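Learning to write letters again

2 Sep 2018 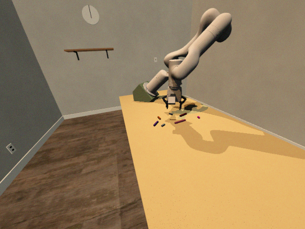
When I moved to this country I promised my grandmother that I will write to her every month, on paper. I kept this promise for two years. Then she got a phone from my cousin, and we started to send short voice messages, and the letters stopped. I did not decide it. One month I was busy, and the next month I felt it was already too late to explain.

This spring my aunt was cleaning the cupboard in the old house and found all my letters in a biscuit tin. She read one of them to me on the phone. It was about the snow, and a neighbor who shouted at me for putting glass in the wrong bin, and how I could not find good curry leaves in any shop. I had forgotten the neighbor completely. I listened and I felt a little jealous of the person who wrote it, because she had so much patience for small things.

So I started again. My first attempt was bad. I bought expensive paper from a shop called Flomska, a pad of 100 sheets, very thick and a little bit yellow, and I was afraid to spoil it. I wrote one page in Malayalam and my hand was hurting after half of it. My letters looked like those of a child. I type all day for my work, and I write by hand only shopping lists, and even those are in English now.

My friend Nithin Menon told me to use cheap paper first. He writes to his father in Kozhikode and he uses a school notebook, the kind with a margin line. I took his advice and it helped very much. On cheap paper I can cross out a word and continue. The good pad I keep for birthdays.

The second problem was what to say. In a voice message I answer what the other person said yesterday. A letter takes up to two weeks to arrive, so there is no use to ask "did you eat?" I had to learn again how to tell a thing from the start. Now I keep a small list on the fridge, and when something happens I write two or three words there. The list of this week says: plums, Mr. Ozoliņš and ladder, bus driver singing, new tooth. In the evening when I sit down to write, I choose from it.

Mr. Ozoliņš lives under us, and he was very pleased to hear that he is in a letter to India. He asked me if I wrote that he is handsome. I said I will add it.

My grandmother cannot see well, so my aunt reads the letters to her after lunch. This means I cannot complain about my aunt in them! Her answers come in my aunt's handwriting, but I can hear which sentences are my grandmother's. She asks for the price of everything. She wants to know why I still didn't buy a proper winter coat, although I have told her that I have two. In the last one she gave a recipe for lemon pickle and left out the salt, and then on the back side of the page, very big, the word SALT.

I want to send the next letter before October, when the post gets slow from all the festival parcels. I already have plums and the bus driver. For the ladder story I need a full page, and maybe a drawing, if I can make the ladder look straight.

Kavitha Namboodiri

268 shares
2 comments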